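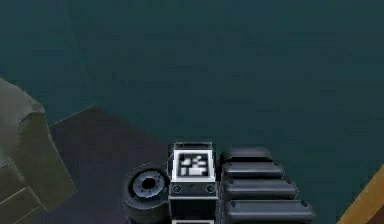 How many demonstrations does a robot need before it can do a job without a person holding its hand? More than the brochure says, and the brochure usually doesn't say what "a job" was.

1/ I've been reading the write-up Sekard put out for its teach-by-remote-control kit, Bisska. Going to grumble about it in instalments because I've got a long train ride and a bad coffee.

2/ The headline figure is 2,814 demonstrations, all done by people driving the robot in simulation. Sounds like heaps. Then you get to the appendix and 1,258 of them were thrown out. Reasons given: "operator error" and "other". I would love to meet "other".

3/ Throwing out bad runs is normal, I've done plenty of it myself. But if close to half your human drivers' attempts go in the bin, that's telling you something about the controls. Write that up! I'd read that paper before this one.

4/ The simulated room I don't mind. There's a smooth teal floor, something grey and rumpled like cloth off to one side, a bit of wooden edge in the opposite corner, and the robot's own black body along the bottom with a square marker on top. Tidy as you like. My floor at home has a dog on it.

5/ A big plain floor is an easy place to drive. You drift a bit left, nothing happens, you drift back. The robot learns that drifting is fine. Then somebody puts it in a hallway.

6/ Lise Cloutier asked me last week why I'm so down on sim demos when they're cheap and no one gets their toes run over. Fair question. I'm not against them. I'm against a cheap thing being priced and described as the dear thing.

7/ Also, who was driving? Three operators, by the look of the acknowledgements. Three people's habits, copied over and over. If one of them always swings wide before turning, congratulations, you now own a robot that swings wide.

8/ We had this at Gradura. Soledad Ponce did most of our teaching by hand, physically moving the arm about, and she's left-handed. The arm came at everything from the left for months. Beautiful smooth motion. Useless at the bench against the left wall.

9/ Guiding by hand and driving by remote are different skills and people lump them together. By hand you feel it when the thing binds up. By remote you've got a view and a delay and you're guessing. The Bisska write-up uses "demonstration" for both on the same page and never sorts it out.

10/ Somebody's going to say the newer learning methods clean all this up. Maybe. Show me the run where the operator made a mess, recovered, and the robot picked up the recovery. Those are the ones I'd pay for, and I'd bet a decent lunch they're sitting in the 1,258.

11/ A-yeong Chae has replied already (hi) to say the discarded runs might be released later. Good, I'll take back one paragraph of moaning if they are. "Might" and "later" are doing a lot of lifting there though.

12/ She also points out the success rate was measured on layouts the operators never drove in. I missed that and it does matter. Thirteen new layouts, page six, small type. Still all simulated, still that same smooth floor as far as I can tell, but it's better than I gave them credit for in post 2.

13/ What I'd ask before buying any of this – how long does it take a new person to give one usable demo? Not the engineer who built the controller. Somebody from the day shift, on a Monday, with the manual open. Put a stopwatch on it.

14/ Khamphan did publish that for their hand-guiding rig, back in August, and the number was roughly 3 hours. People laughed at them. I thought it was the most useful line any of these firms had printed all year, and I'd plan a budget off it.

15/ Train's nearly in. If you've driven Bisska yourself and think I'm being unfair, tell me how many of your own runs got kept.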